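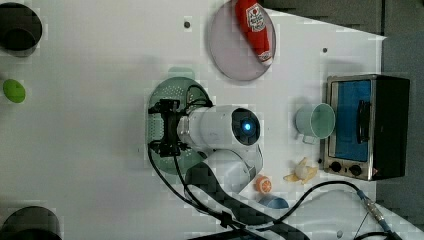

1/ OK so I've been cooking dried beans every week since November and I have opinions now. Thread for anybody who has a bag sitting in the back of the cupboard (I had three, one of them older than my car).

2/ Salt the soaking water! My grandmother swore salt made them tough and I believed her for 19 years. They come out creamier and they taste like something all the way through. A good spoonful per pot, soak overnight, drain.

3/ Rinse after the soak, and rinse canned ones too unless you're making chili. I like a colander with small holes for this – lentils go straight through the big ones and then you're picking them out of the drain at 11 at night.
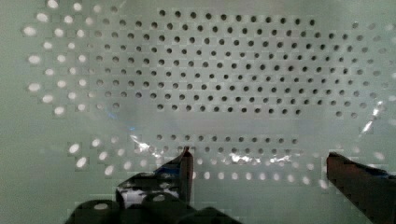
4/ Old beans stay hard. I boiled that ancient bag for 5 hours and they still rattled on the plate. A pinch of baking soda helps some, but if they're that far gone just buy new ones, they're cheap.

5/ Low heat, lid half on, an onion cut in two, a bay leaf. Then leave them alone. Every time I've cranked the burner to hurry things up I've ended up with split skins and crunchy middles, and dinner was toast.

6/ Ketchup in baked beans: yes. A squirt, some mustard, a little molasses. I took a pan of these to the Ploltholm potluck and came home with an empty pan and a request for the recipe, so I'm standing by it.

7/ Freeze them in their liquid, flat, in bags. I do two cups to a bag because that's what my soup takes. Write the kind on it, since frozen navy and frozen cannellini look exactly the same to me at 6 a.m. 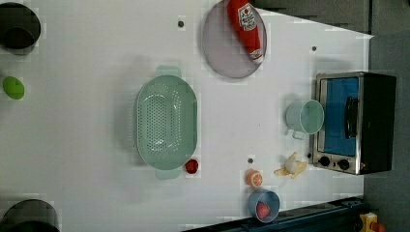
Natália Baláž says I'm wasting my time with the overnight soak for black beans, and that she puts hers in the oven dry with hot water and a lid and they're done by dinner.

8/ Trying it her way next, with the last of the black beans from the market in Prudmont. Half soaked, half not, two pots, same oven. Will report back if I don't eat them all first.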